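Mapplebeck Adds Fevent Under-Sink Filter Unit to Residential Line

Two-stage cartridge system fits existing cold water supply

Mapplebeck has added the Fevent under-sink water filter to its residential product line. Orders from plumbing wholesalers open in May, with Clerkitz handling distribution to the trade.

The Fevent unit connects to the cold water supply ahead of the kitchen faucet. Water passes first through a sediment stage and then through a carbon block, which reduces the taste and odor of chlorine. Each pair of cartridges is rated for 2000 gallons. Both cartridges release with a quarter turn, and an internal valve closes the feed while they are out.

"Installers asked for a unit that could be serviced from the front, with no tools and no clearance above the head," said Atieno Tanui, product manager at Mapplebeck. "The bracket was redrawn twice to get there. The cartridge now drops straight down."

Operating pressure is 20 to 60 psi. A pressure regulator is required where supply pressure exceeds the upper limit. The housings are molded by Trisura, which also supplies the O-rings — these are sold separately as a service kit.

The unit is for cold, potable water only. It is not a softener and does not remove dissolved minerals.

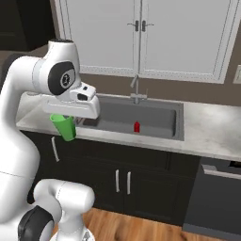

Availability and Warranty

The Fevent unit ships with a mounting bracket, two cartridges, and a printed installation guide. The head and housings carry a 2-year limited warranty. Cartridges are treated as wear items and are excluded.

Trade accounts may request data sheets and price lists from Dorothy Bloxham at the Clerkitz order desk.

Media contact: Cyril Marsden, Mapplebeck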